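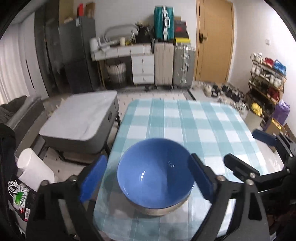

Section 3. Setting up automatic investments

Before you start you need: your Umach login, your bank routing number, your checking account number, and an open fund account. If the fund account still says Pending, stop here and wait. Nothing below will save until it says Open.

Minimums: 300 a month for the Gosselin Balanced Fund, 1,000 a month for the Mornden International Fund. All amounts in US dollars. Opening balance for either one is 3,000.

3.1 Link the bank

1. Log in. Go to Accounts, then Bank Links.
2. Click Add. Type in the routing number, then the account number. Twice. The form won't let you paste the second time.
3. Pick Checking or Savings. Get this one right – the wrong type bounces and you start over.
4. Click Send Test. Two small deposits go out to your bank.
5. When they show up on your statement, come back and enter both amounts under Verify.

Note: three wrong tries at Verify and the link locks. Call the service desk and ask for Shirley Leclerc or Harpreet Fraser. They can unlock it while your on the phone.

Joint accounts: both owners have to approve the link, each from their own login. One login is not enough, even if you share an email address.

3.2 Set the schedule

1. Go to Plans, then New Plan.
2. Choose the fund. One fund per plan. For two funds make two plans.
3. Enter the monthly amount. No dollar sign, no comma.
4. Choose the day, 1 through 28. Later dates are not on the list.
5. Choose what happens to dividends: Reinvest or Pay to Bank. Default is Reinvest.
6. Read the summary page. Click Confirm. Wait for the plan number before closing the window.

Write down the plan number. It's not the same as the account number and the desk will ask for it.

CAUTION: If the day falls on a weekend or market holiday the money is pulled the next business day. Keep enough in checking. A returned payment pauses the plan, and a paused plan does not restart by itself.

CAUTION: Don't click Confirm twice. Slow page, double plan, double withdrawl.

3.3 Changing or stopping a plan

1. Plans, then the plan number, then Edit.
2. Change the amount or day. The fund can't be changed – stop the plan and make a new one.
3. To stop, click End Plan and confirm. Shares you already own stay where they are.

Changes need three business days. Anything later than that applies to the next month.

Retirement accounts: watch the yearly contribution limit yourself. The system does not stop a plan when you reach it. Plans carry over in January with the same amount unless you edit them.

3.4 Paper form

No online access? Ask the Zavulville office for the Automatic Plan form. Sign in ink, attach a voided check, mail to the attention of Lorne Wong. Starter checks not accepted. Allow extra time for the first payment.

Fund values go up and down and a monthly plan does not protect against a loss. Read the prospectus before you set the amount.

Section last updated Sunday, May 13, 2018. Statements and tax forms are in Section 4.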